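4.2 Recall intervals and self-reported brushing

The claim that a shorter recall interval improves home care rests on thin evidence. Zeng and Xiao reported better brushing among adults called back to the Pravudgate clinic every three months, but their measure was a questionnaire handed over by the same hygienist who had just cleaned the patient's teeth. People in that chair tend to say what is expected of them.

We went back to the 1,681 adult charts from Liltville and compared bleeding scores with the answers on the intake form. The two agreed poorly. Patients who said they brushed for 2 minutes, twice a day, bled at nearly as many sites as those who admitted to less. The Etitent reminder app did not change this, although its users rated themselves higher.

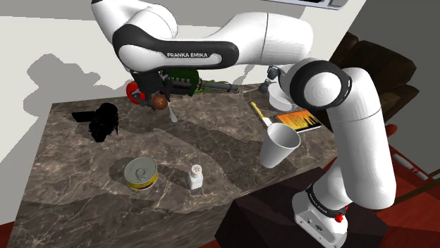
Figure 2. Simulated countertop setup with a Franka Emika arm, its gripper above a group of small objects.

A further problem is dropout. Patients who missed a recall visit were left out of the earlier analysis, and these are the patients whose gums we would most expect to be in trouble. Until they are counted, we see little reason to prefer three months over six for adults at low risk.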